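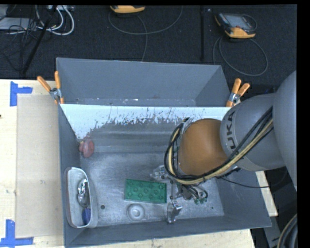
Open-topped gray metal bin on the bench, spring clamps at the two back corners.

Storeck Open Metal Bins: Frequently Asked Questions

Using the bin

Does the bin need to be fastened to the table?
No, for hand picking on a level surface. If the bin shifts under load, fix it from below with a non-slip mat or from outside with corner blocks. Do not drill through the floor of the bin.

Can I clamp something to the rim?
Yes. Ordinary spring clamps can be used at the corners, where the walls support each other. Fit both tips fully over the edge before releasing the handles. Screw clamps are not recommended on the long walls, which will bow if overtightened.

What is the load limit?
182 lb, evenly distributed, with the bin standing on a flat surface that carries the whole base. The limit does not apply to a bin resting on two rails or on a pallet with missing boards.

Can bins be stacked?
Empty bins may be nested up to 3 high. Loaded bins may not be stacked in any arrangement. For loaded storage use the Eltaner shelf frame, order code 1101.

Wear and marks

The floor of my bin is scratched and cloudy. Is it worn out?
Scratches and cloudy patches on the floor are surface wear and do not affect the load limit. Replace the bin if a scratch catches a fingernail along its whole length, if a seam has opened, or if the floor rocks when pressed at opposite corners.

The white surface on the inner back wall has a ragged edge. Should it be repaired?
A ragged edge against bare metal can be left as it is if nothing comes loose when rubbed with a dry cloth. If flakes come off, scrape back to a firm edge, vacuum the bin, and wipe it out before putting parts in. Touch-up is optional. Plustenel metal primer followed by a matte topcoat is suitable; allow 72 hours before loading.

Can I cover the scuffs on the inside?
Paint on the floor of the bin will not last under metal parts. A cut rubber liner is a better choice. Liners reduce usable depth and should be removed for cleaning, as grit collects underneath.

Cleaning

What can I clean it with?
Warm water and dish soap, then a dry cloth. For oil film, use a citrus degreaser and rinse. Avoid bleach, steel wool and anything sold as a rust converter. Dry the corners with compressed air or a rag over a putty knife.

How often?
When changing from one part type to another, and at least once a month for bins in daily use.

Will the bin mark a wooden tabletop?
It can if dragged. Lift it by the two short walls. Two people should move any loaded bin.

Orders and returns

Are clamps included?
No. Clamps, liners and shelf frames are ordered separately.

Can I return a used bin?
Bins with fault-related damage are accepted through the Mthembu depot. Send photos of all four walls and the floor first. Returns are handled by Fatima Moodley; questions on load limits and liners go to Siyabonga Zulu. The depot is closed for stock count in November and returns received then are processed the following month.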